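Odov Matte Tumbler Glaze Paint – Water-Based Color Coat for Plastic and Metal

Item no. 373
Sold by Tromodmont Craft Supply

Odov color coat is a brush-on paint for smooth household surfaces that ordinary craft acrylic tends to peel from. It goes on thin, levels by itself and dries to a flat finish with no brush lines if you keep the coats light. Customers use it on planters, storage tins, lamp bases and old picnicware kept for display.

What you get
One jar of color coat
One foam brush
Instruction sheet in English and Latvian

Colors
Chalk, Oat, Brick, Fern, Harbor Blue, Slate. Harbor Blue was reformulated in December and is a little deeper than the old batch. If you are touching up an earlier project, order a sample pot first – the two will not match side by side.

How to use
Wash the item with dish soap and let it dry overnight. Scuff glossy areas with a fine sanding pad and wipe off the dust. Stir the jar, don't shake it. Apply 2 thin coats and leave 5 hours between them. Full cure takes a week in a heated room, longer in a garage or shed.

Not for surfaces that touch food or lips. On cups and bowls, paint the outside only and stop well below the rim. Painted items should be wiped clean by hand and kept out of the dishwasher. 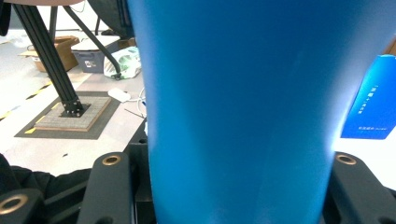

Brushes clean up with warm water while the paint is still soft. Once it has set you will need the Urham brush cleaner, item no. 913, which ships separately. Close the lid firmly after each use. An opened jar keeps for a year on a shelf, but frost will ruin it, and we can't replace jars left outside after delivery.

Customer comments
"Covered a faded red planter in two coats. The third was for my own mistakes." – Orla Horgan
"Good flat finish. The foam brush is too wide for handles, so have a small one ready." – Jingyi Shi

Shipping and returns
Orders placed before noon leave the same day. Unopened jars can be returned for store credit. For color questions, write to Dalia Vanags at the order desk.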